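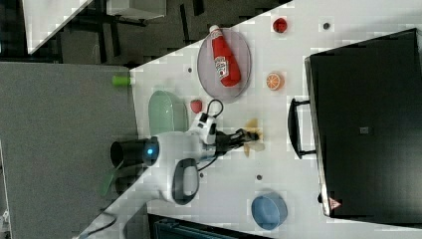
Huguette Mallet asked on the list whether it's worth filing a police report for a stolen bike when the bike was old and the garage door wasn't even locked. I'd say yes, and I'll go through how it went for me. Her message is quoted at the bottom for those who get the digest.

My bike was taken from the shared garage behind Bailly Court at the end of August. It was a gray Plino with a rear rack, bought used for $301. I filed the report online the next morning. You need an email address, the place and time as near as you can give it, and a description. The form asks for a serial number but lets you continue without one. I didn't have mine at that point and added it later by calling the records desk and giving them the case number.

The serial number is what got the bike back. It's stamped under the bottom bracket on most bikes, so you have to turn the bike over to read it. I found mine on the old receipt. Nearly 13 weeks after the theft an officer called to say they had recovered several bikes from a storage unit and one of the numbers matched. I picked it up at the property office with my ID and the case number. The rack was gone and the front wheel was bent, but it was my bike.

The officer at the property counter told me most of what they recover never goes back to anyone. A bike with no report attached to it sits there for the holding period and then goes to auction. I asked if they go by description and he said only if there's something very distinct about it.

On the unlocked door: the form asks how the person got in, and one of the choices is "no force." I picked that and it made no difference to the report. It may matter to your insurance. My renter's policy has a $100 deductible and would have paid on the rest, but I know Benoît's turned him down for the same garage, on the grounds that a shared space isn't part of the unit. Call and ask before you assume either way.

A few other things that came up in the thread:

- Valquíria Lins asked about the side door on the alley. The latch still doesn't catch unless you pull it hard. I reported it to Lurnow again last week and got a ticket number, 19-B. If you report it too, please use that number so they don't open a second one.
- The light over the ramp is on a timer and shuts off well before sunrise. Lurnow says they can change the setting but need the request in writing from a tenant in that building. I'm not in that building. Could one of you send it?
- Cable locks. Mine was a cable and it was cut clean through. I use a U-lock now, through the frame and the rear wheel, even inside the garage.
- Somebody suggested posting pictures of people seen in the alley. I'd rather we didn't do that on this list. If you see someone trying doors, call the non-emergency line, or 911 if they're inside.

Huguette, if you still have any paperwork from the shop on Tinetti Street, check it for the number before you file. They also keep service records, and they looked up a serial number for my neighbor by her phone number.

Marianna Krajewska

On April 13, 2021, Huguette Mallet wrote:

> Hello all,
>
> My bike is gone from the garage behind Bailly Court. It was there when I put the recycling out in the evening and not there in the morning. It's a dark green step-through with a basket, quite old. I'm afraid the door was unlocked, and I may have been the one who left it that way.
>
> Is there any point in reporting it? I don't want to waste their time over a bike like that, and I don't know what I would tell them about the door. Henryk says he reported his and never heard back.
>
> Also, did anyone else lose something the same night?
>
> Huguette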